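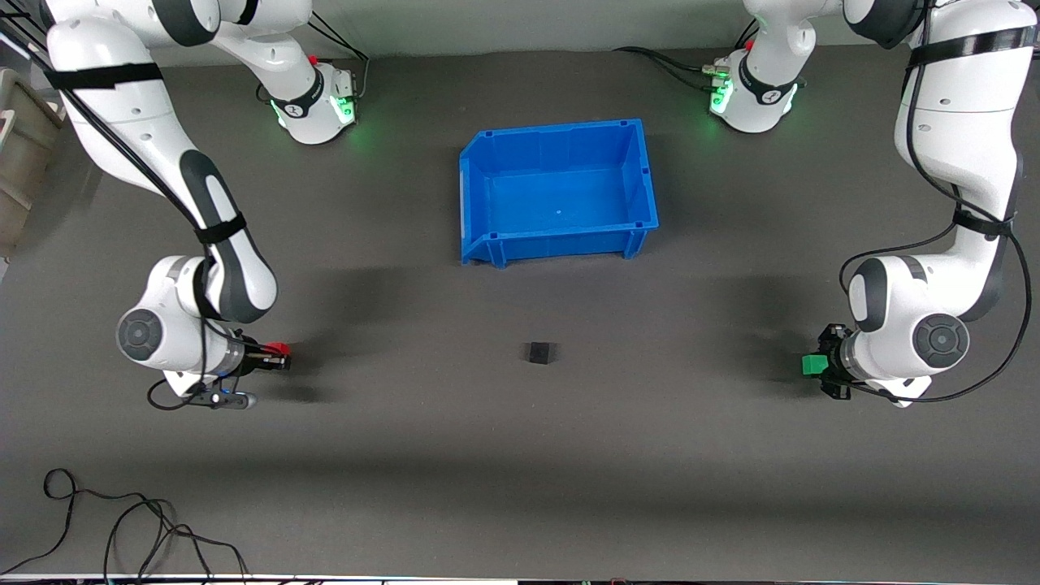
Stetholm two-arm cube set, data card and notes

Welcome, and thank you for taking an interest in this little collection. It grew out of a fairly narrow question we had at the Vorkolberg workshop, which was whether the Rivden fingers or the older Rieger fingers were the better choice for small, light objects when two arms have to share one bin. We recorded a good deal more than we needed to answer that, and it seemed a shame to leave it sitting on a drive.

Please read the section on known problems before you train anything. I say this with affection, having skipped such sections myself more than once.

What is in it

The set holds 200 episodes on a dark tabletop with two arms, one on either side, and a blue bin at the far end between the two bases. The objects are small cubes and a few other little things in plain colors. In a typical episode each gripper picks up an object, holds it clear of the table, and then carries it to the bin. In some of them an object is left lying in the middle and whichever arm is free comes back for it.

Of these, 85 were recorded with the Rivden fingers and the remainder with the Rieger fingers. The imbalance is there for no deep reason. The Rivden set arrived late, and by then we had used up most of our time at the bench.

Left and right

This trips up everyone, including me, so it gets its own heading. "Left" and "right" in all the files mean the robot's own left and right. The fixed camera looks at the table from the opposite direction, so the robot's right arm shows up on the left side of the picture and its left arm on the right. If your policy seems to be reaching with the wrong hand, check this first, and check it again after you have flipped anything for augmentation.

Folder layout

episodes/ has one folder per episode, with the video, the joint readings and the gripper commands
labels/ has the outcome of each episode and a short free-text note
calib/ has the camera calibration, one file per session
docs/ has this card and the bench log

The joint readings and the video share one clock. Gripper commands are logged as sent, so there is a small delay before the fingers follow, and we have left that delay in. Gripper opening runs from 0 (closed) to 1 (fully open) for both kinds of fingers, although the Rieger fingers open a little wider in real life, so a value of 0.5 does not mean the same gap in both halves of the set.

How the episodes were recorded

All of them were driven by hand by one of two operators. Faustine Guérin did most of the driving and wrote the outcome labels, and she is a good deal smoother than I am — you will probably be able to tell us apart from the joint velocities alone. The operator field is in the labels if you would like to split on it.

Each episode is labeled "clean," "recovered" or "dropped." Recovered means an object slipped or was placed badly and the operator fixed it before the end. We went back and forth on whether to fold these in with the clean ones and in the end kept them apart, as you can always merge them yourself.

What we found

For cubes held squarely, we could not tell the two kinds of fingers apart. The Rivden fingers did noticeably better when a cube was gripped near a corner, and the Rieger fingers were kinder when the approach was a bit off to one side, thanks to that wider opening. I would not lean on any of this too hard. We changed fingers only once, in November, and the operators were also getting better as the weeks went by.

Known problems

In 7 episodes the gripper command log starts late. They are marked "partial" and you may well want to drop them.

The lights were moved partway through, so the shadows under the wrists differ between early and late sessions.

The arm cables are strapped along the links, and there are loose cables on the table too. They do shift between sessions, and a model trained on one session alone may learn more about cables than you would like.

Black cubes are hard to pick out against the dark work surface. Our own detector missed them often.

The full download is about 48 GB. If you only want to poke around, start with the labels and a handful of episodes.

Changes

Dec 18, 2023: first release. Corrected two swapped calibration files and rewrote the left and right section, which had left and right the wrong way around.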